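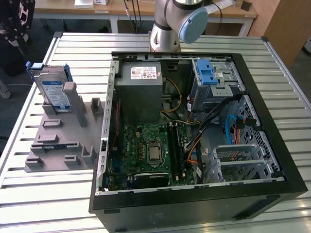 So do we need to know what every single part is called before we're allowed to take anything out? One of you asked that near the end of the last session, and I promised a proper answer in the notes. No, you don't. You need to know the handful of parts you'll be touching, and you need to know which ones to leave in peace. The rest will come with time, and I'd much prefer a slow student who stops and asks to a quick one who can recite a glossary.

Skakuveck Evening Workshop
Desktop Repair and Reuse, Session 4 – Drives, Caddies and Cables

Before you start

Shut the computer down from the menu, unplug the power cord from the wall, and then hold the power button in for a few seconds. Lay the tower on its side with the opening facing up. Touch bare metal on the case before you reach in, and again whenever you come back from a break or a cup of tea. I know it feels fussy the first few evenings, but it soon becomes a habit.

Have your Karwood tray beside you for the screws. If you brought your own machine, take a photo of the cables before you unplug anything, and write down which socket on the board the drive cable goes to.

The drive and its caddy

In many office desktops the hard drive doesn't screw straight into the case. It sits in a plastic caddy, often blue, and the caddy slides into a bay. The color is a hint from the maker that this is a part you are meant to handle. To take one out, unplug the two cables first (the wide one is power, the narrow one is data), squeeze the tabs, and draw the caddy out in a straight line. If it sticks, stop and look for a cable caught underneath. 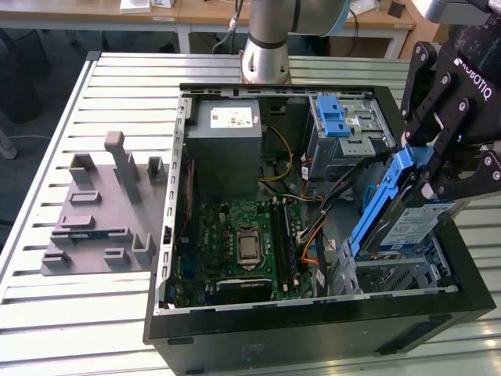 Fig. 2. Hard drive in its blue caddy, partly lowered into the lower bay.

Putting one back is the same thing in reverse, with a little more patience. Keep the caddy level as it goes in and feel for both sides catching. Then the cables: data connectors have a small L-shaped key inside and will only go on one way around, so please don't force them. When we sorted the Platport donation in November we had 377 drives to go through, and the cracked data connectors I saw among them are why I keep repeating this, every term, to everybody.

Finding your way around the board
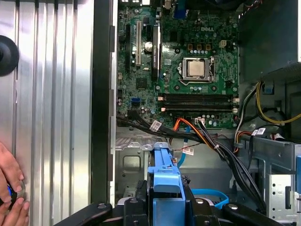
People often worry that the motherboard is one big mystery, and I'd like to take some of that worry away tonight. Start with the biggest landmarks and work outward from them, as you would in a new town. The processor is a good first one: look for the square metal lid with a bracket and lever around it. From there, move over to the expansion slots, where the white one is PCI and the longer black one is PCIe, and between those two you'll find the silver coin cell that keeps the clock and settings going. Write all of these on your sheet before moving on. We won't be lifting the processor or changing the coin cell this week – both are coming in Session 6, and the coin cell is a nice easy job once you've met it.

Memory comes next on the sheet. The modules stand in long narrow slots with a clip at the end, sometimes at both ends. Just find them for now and note how many slots your board has, as we'll need that number when we talk about upgrades. Leave the power supply closed, tonight and always. It can hold a charge after the cord is out, and there is nothing inside it that this course will ask you to fix.

Tidying the cables
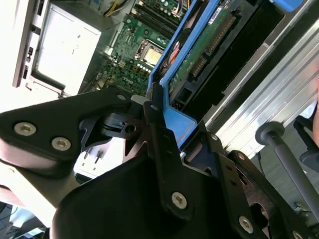
After the drive is in, spend a few minutes on the wires before you reach for the side panel. Keep them clear of any fan, don't fold the data cable into a sharp bend, and tuck spare power leads where they won't be pinched. Then fit the panel, stand the tower up, and call me over before you plug in.

For next time

Read pages 17 to 24 of the Begum booklet and bring your filled-in sheet. If your drive wasn't listed at startup, write down the exact message on the screen and we'll look at it together first thing.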